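Filed under: Autonomous Vehicles > Delivery Robots > Site Surveys and Route Approval

Narrow street with a yellow edge line and no sidewalk: can I approve it for a delivery robot?

Posted by Dexter Doucet

I do route surveys for a small operator. We run Woltulex six-wheel units that carry parcels from a depot to homes and shops. Most of our routes are on sidewalks and I have a checklist I'm happy with for those. In March we took on a district where several streets have no sidewalk at all, only a paved lane between two walls with a dirt shoulder on one side.

Our company rule says a unit may use a shared road if there is a "continuous, recognizable travel edge" and a "safe stopping place" every 90 feet. I can't find a definition of either one. One colleague counts a painted line as a travel edge. Another says it has to be something physical, a curb or a wall, that the unit can pick up without the camera. As for the stopping place, does bare dirt count if the unit can drive onto it?

I'd also like to know how other people deal with gates. Some of these walls have private entrances opening straight onto the pavement and I don't know how much clearance to write in. The city form only asks for width, grade and traffic volume. It doesn't mention gates.

I have to hand in the survey sheets soon and would like to fill them in the same way for every street.

Posted by vodis_fieldtech

Paint is fine. We've run Vodis units on painted edges for two years. If your camera stack can see the line you're good, and if it can't you'll get a fault and somebody goes out to get it. Check the local rules though, some towns don't let them in the road at all.

Posted by Roscoe Greenberg

I'd be more careful than that. I wrote the survey procedure we use at Rolland, and before that I did the same work at Basurura, so this is how two operators handle it. Your city may want something else, and its permit comes first.

Travel edge. We log painted and physical edges separately and want one of each on any street without a sidewalk. Paint gets covered by dust and leaves and it gets worn off. A wall doesn't, but a wall has openings in it, and the unit loses it at each one. With both, the unit can hold position on one while the other drops out. If a street has only paint, we approve it for daylight with a remote operator watching, and we look at it again after 30 trips.

Stopping place. Dirt counts only if you have driven the actual unit onto it, loaded, and driven it back off. Do this on the softest part you can find. Look at the step between asphalt and dirt too, because small wheels that roll down it easily may not climb back. If you haven't done the test, write "shoulder present, not tested" and leave the stopping place blank. Don't let anyone fill that box in from a desk.

Gates. Treat every gate as a driveway, whether or not it looks used. We slow to walking pace before the opening and keep to the far half of the lane if the traffic rules allow it. Mark the position of each gate on the sheet. Pillars go down as well, since they hide a person or a car coming out.

Photos. Take them from near the unit's camera height, facing the direction of travel, and do the return direction as its own set. A photo from standing height makes the shoulder look flatter than it is.

For a street like the ones you describe, our sheet would go like this:

1. Edges. Wall on the left, lower wall on the right, solid yellow line along the left side of the asphalt, short white dashes on the right. Painted edge: yes. Physical edge: yes, with openings on the right.

2. Shoulder. Sandy dirt between the left wall and the road, uneven, with a curved track pressed into it. Present, not tested. Patch of white debris, recheck on the next visit.

3. Openings. White metalwork gate on the right with a square concrete pillar beside it, then a building with a gateway. Slow zone covers all of it.

4. Overhead. Trees above the right wall, some branches over the street. Check satellite fix on site and note it.
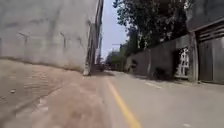

5. Sign-off. The surveyor and the remote operations lead both sign. If either one has left a box blank, the route stays closed until it's filled in. We keep the sheet with the route file and redo it after any roadwork or a change of wheel type.

On your 90 feet, I would ask whoever wrote the rule where it came from. Ours is 77 and it's based on how far a unit can creep on its backup battery with a full load. If yours was copied from a sidewalk rule it may not mean much here.

Posted by Dexter Doucet

Thanks, that clears up the edge part. I've been writing "shoulder OK" on sheets for streets where I never put a unit on the dirt, so I'll be redoing those. I've asked about the 90 feet and am waiting to hear back.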